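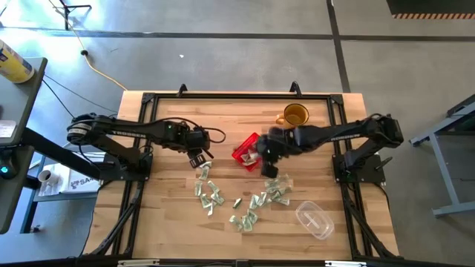

Small twisted packets, a red container and an amber glass mug on the butcher-block bench.

Table and Tea Break: Objects from the Hospitality Store

Gallery

The Hellard Centre for Domestic Life keeps a working collection of ordinary tableware, containers and kitchen furniture alongside its permanent displays. These are things intended to be picked up, filled, emptied and put away again. The gallery on this page is devoted to one small task familiar to anyone who has worked in an office, a waiting room or a parish hall: gathering up individually wrapped items from a table and returning them to their box.

The page forms part of the Centre's online series on everyday tidying, which began with the linen cupboard and the cutlery drawer. Each page in the series takes a single surface and looks at what is kept on it. The notes that follow are arranged by object and may be read in any order. Catalogue references are given where an object type is already represented in the collection.

The packets

The packets are pale green and white, small, and twisted. They are spread over the near half of the bench at various angles, with more of them gathered inside the red container. The catalogue records objects of this type under "wrapped goods, individual", a heading that covers sweets, sugar, biscuits and single servings of all kinds.

Wrapped goods are among the most difficult things to keep tidy on a shared table. They do not stack, they slide over one another, and a handful put down in one place seldom stays there. In the Centre's own visitor lounge they were formerly offered on an open plate. The plate was withdrawn in January in favour of deeper containers, and the lounge has kept to that arrangement.

The red container

A bright red rectangular container in plastic, set at an angle on the bench. The packets inside it lie towards one corner, leaving the remainder of the base free.

Open rectangular containers came into general use in homes and offices as plastics became cheap, and the type has changed very little. Straight sides make good use of a shelf, and a strong colour is easily found in a full cupboard. The Centre holds 20 plastic containers of various shapes, most of them given by households in the Barkis district. Red is well represented among them, as are cream and a mid-blue once popular for picnic sets.

Visitors who wish to compare plastic containers with earlier tin and enamel examples are directed to the Antal Room on the ground floor, where both are displayed by size.

The amber mug

The mug is of amber glass, with a curved handle and a round, open rim. It stands towards the far side of the bench, beyond the container.

Amber glass has long been a favourite for hot drinks and for the kitchen shelf generally. The colour is warm, it hides the marks left by tea better than clear glass, and it sits well with timber. Pieces were often bought singly or in pairs and used until they broke, and complete sets are for that reason less common in the collection than single mugs — a point regularly raised by visitors who remember owning one.

Related pieces may be seen under reference 757 in the printed guide to the glass store. The guide is available at the reception desk and may be consulted without charge.

The butcher-block top

The top of the bench is made from glued wooden strips, running in one direction, in shades from pale tan through honey to a darker brown. No attempt has been made to match the strips for colour, and the variation between them is one of the attractions of this kind of work.

Butcher-block construction was first valued in trade kitchens, where a surface had to bear heavy daily use. Its adoption in the home came later, and it is now found on worktops, trolleys, desks and workshop benches alike. A glued top of this kind should be wiped with a damp cloth and dried at once. Standing water ought never to be left on the joints. An application of a suitable oil twice a year is sufficient in most rooms, although a top placed near a radiator may need more.

The Centre is frequently asked whether such a top may be sanded. It may, provided that the work follows the direction of the strips and that the dust is fully removed before oil is applied. Advice sheet 12 sets out the method in full.

The floor

The bench stands on smooth grey concrete. Floors of this kind are practical in workrooms: they are easily swept, and small objects dropped on them can be found quickly. Those fitting out a similar space at home may wish to lay a mat where people stand for long periods, as concrete is tiring underfoot.

Notes on clearing a shared table

The following guidance is issued to staff and to groups who book the Centre's rooms. It is reproduced in response to requests from schools.

Place the container on the table before collecting anything. It should be within easy reach and should not be moved until the work is finished.

Leave drinking vessels until last, and keep them well back from the area being cleared — towards the far side is usually best.

Begin with the items nearest the edge. Small packets lying close to the edge are easily brushed to the floor by a sleeve.

Put wrapped goods in the container without pressing them down. Twisted ends come undone under pressure.

Any packet found open should be set aside and thrown away.

Wipe the table once it is clear, working along the strips where the top is of butcher-block.

Containers may be filled to within 2 centimetres of the rim. Those filled higher cannot be stacked on the lounge shelves.

Using the gallery in teaching

Teachers are welcome to use this page in lessons on household materials. Plastic, glass, timber and concrete can all be discussed from the one view, and pupils may be asked to consider which of them they would find in their own kitchen, which is the oldest in use, and how each should be cleaned. A handling box on the same theme, with glass and plastic pieces suitable for older pupils, can be borrowed for up to 12 days. Boxes must be collected and returned in person.

Further galleries

The next page in the series will look at the airing cupboard. A separate gallery on market stalls and their furniture is being prepared with the Motudberg Folk Museum and will include trestles, crates and folding counters from both collections.

Visiting

The glass store and the Antal Room are open during normal gallery hours. Large bags should be left in the lockers by the entrance. The lounge is available to all ticket holders, and visitors are asked to return any unopened packets to the containers provided and to leave used cups on the trolley.

Requests to reproduce material from this page should be made in writing to the Collections Office, quoting the page title.

Page last reviewed 29 June 2021.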